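Home | Modules | Handouts | Reading list | Contact

Club Motorsport Operations – Handout 2: Briefing your marshals
Last updated 2026-05-30

Right, carrying on from where I ran out of time in the lecture (sorry, I do go on about flags). A few of you asked for my notes on the morning briefing, so these are those, tidied up a bit.

I learnt most of this at the Clalline sprint meetings, working under Wubit Negash, and her briefings were lovely – short, loud and always finished before the tea ran out. I've sat through ones that went on for half an hour and I couldn't have told you a single post number afterwards!

Start with the running order and any changes to it. Then the posts: who is on which one, who is in charge there, and which radio channel they're using. Read the names out. If Hamisi Mabula is down for post 4 and he's still queueing at the gate, you want to find out now and move someone across, well before the first car goes to the line.

After that, flags. I know everyone has done it before, but go through yellow and red every time, and say exactly who can call a red. At Clalline that was the clerk of the course only. At Istisis any post chief could ask for one over the radio, and people who worked both venues did get muddled (me included, in my first March there).
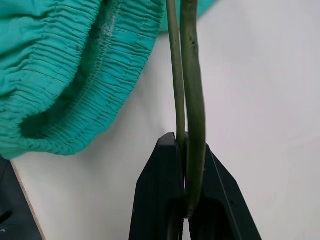 Gathered waistband in teal fabric.

Now, radio. Post number first, then the message, then stop talking. Oduor Kirui used to make us practise with silly messages and it worked a treat. Something like "Post 6, car 151 stopped on the left, driver out" is plenty. Leave the story of how it got there for your written report.

Numbers, for those doing the planning exercise: your imaginary event has 70 entries and more than 200 spectators, on the Boutros hill course map I gave out. Work out your posts from sight lines first – each one should be able to see the next – and only then look at how many marshals you've got.

For next time, please write a one-page briefing and be ready to read it aloud. Amanuel Gidey and Uriel Daza have offered to go first, so be kind. Bring the course map too, I haven't any spare copies.

3 comments | 2 shares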